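Drunby Public Library
Thread: changes to the adult evening program, starting in October (1/9)
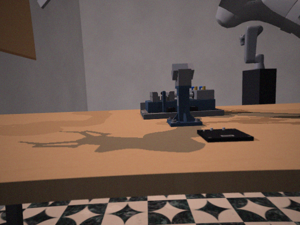

A blue and grey fixture on a wooden table.

2/9 Evening hours at the main branch will be extended to 9:30 p.m. The reading room, the periodicals shelves and the local history desk will all stay open until closing. The children's floor will continue to close at 6 p.m.

3/9 Loan periods for books will go from three weeks to four. Items already checked out keep their current due date and may be renewed once, online or at the front desk. DVDs and magazines are not affected.

4/9 The language exchange has outgrown the small meeting room and moves upstairs. Efraín Ccori will lead the Spanish tables, as before. Lamisi Aidoo will coordinate the English conversation groups. Registration is not required.

5/9 Last year the evening program drew nearly 3250 visits. Most came after 7 p.m., and many patrons asked for later classes. The new schedule follows those requests.

6/9 The local history lecture will be given by Hefin Landeg, who will speak on the town charter of 1609 and the boundary dispute with Bornavberg. Doors open at 6:45 p.m. Seating is limited to 30 - please reserve a place at the front desk.

7/9 A reminder on study rooms: bookings are limited to two hours per card per day. Rooms not claimed within 15 minutes will be released to the next patron on the list. Food is not permitted. Covered drinks are.

8/9 Patrons who need large-print schedules, a hearing loop or step-free access to the upper floor should contact Selorm Tsikata at the accessibility desk. Two days' notice is appreciated for the hearing loop.

9/9 Printed copies of the full program are available at both entrances. Questions about the schedule may be sent as a reply to this thread or left at the front desk - replies are posted on weekdays until 5 p.m.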